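Munasinghe Robotics Club forum > Student projects > Pick from pegboard
Thread: Zorgate arm, tool picking task, failure modes by item

vesgate_ee
Posted 21 December 2019

Summary of the evening's runs for whoever writes the April report. The task is unchanged: the arm is told a tool name, takes that tool off its hook and puts it in the blue bin. 116 attempts logged, spread over the full board. The planner is the Jirance build with the approach height fixed.

The long thin items are the worst. The screwdriver swings as soon as a finger touches it, and the second finger then closes on air. The roller is better because the frame gives a wide target. The scissors get marked as a success if the card comes off the hook, which I think is too generous.

dowel_pin
Disagree on the scissors. The rules sheet says "item removed from hook and placed in bin". The card is part of the item. If we want the handles gripped, take them off the card and say so in the sheet.

vesgate_ee
Then the score tells us how well it grips cardboard. The pliers have the same problem.

k_offset
Is the swing caused by contact or by the hook? On the old board the hooks were shorter and we saw less of it. Also, what closing speed are you using? I had it at 9 mm/s for the trowel and it was fine, but that has a wooden handle.

vesgate_ee
Contact, as far as I can tell from the logs. Closing speed was 7 mm/s for everything. I have not tried slower.

halfnut
Two more points.

1. The wrench is black, the grippers are black, and the segmentation merges them once the gripper is close. Freeze the mask before the final approach. I did this in my branch and the merged masks stopped.

2. Hook layout as it stands now, so that we are all arguing about the same board. Please do not move anything without posting here.

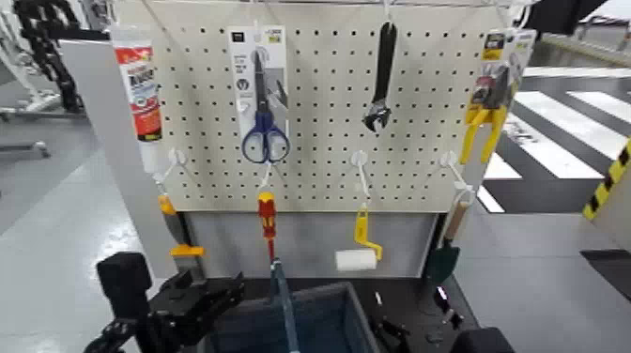 3. The brush is too close to the side panel for a left approach. Either move it one hook inwards or exclude it from the left arm's list.

dowel_pin
That is three points. I would exclude it. Moving it makes the earlier runs useless for comparison.

k_offset
Against excluding it. A tool near an obstacle is a fair test and the other teams will have them too. Approach from the front with the wrist turned and the panel stops mattering.

halfnut
Wrist turn costs 196 ms per plan on the lab machine. Acceptable, I suppose. Push it to a branch and I will run it against the same list.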